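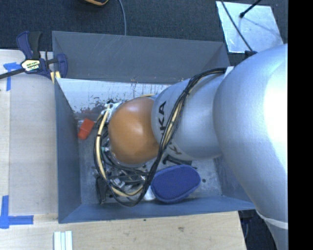

Halyna wrote in to ask whether a metal bin really needs sorting, or whether you can keep tossing things in until it's full. You can, but you'll hate yourself by Saturday! I did it that way for years and lost 2 good tape measures at the bottom.

So now I do this. Tip everything out onto the bench (put an old towel down first, metal corners chew up wood). Wipe the inside with a damp rag and dry it right away - I like an old T-shirt for this part. Heavy stuff goes back first, flat on the bottom, then the lighter pieces. Anything smaller than your thumb gets its own jar.

Give it 20 minutes, tops. If you're still going after that, you've started reading old receipts again, so put those aside and finish the bin.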